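**Wamon fingertips, three weeks in**

I swapped the stock Sirham fingers for a pair of yellow Wamons on Tuesday and I'm not going back! They're chunkier, they went on with four screws, and Yuzuki Ogura got hers fitted before I'd found my hex key (show-off). Small flat stuff was always my problem - the Sirhams got 23 out of 60 keys off the floor, the Wamons got 41. Coins are still hopeless, and the wrist camera needs re-aiming because the tips sit higher in view.

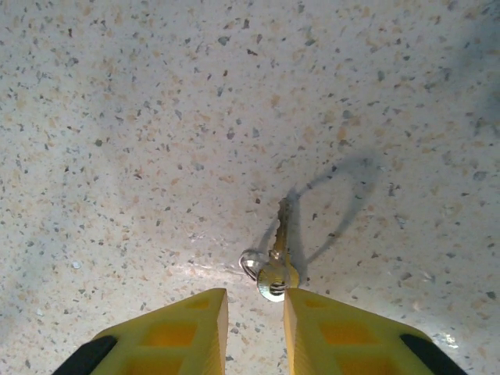 *Wrist cam, Wamon tips, brass key on the speckled floor.*

Four stars. I'd buy a spare set if they dropped the price a bit.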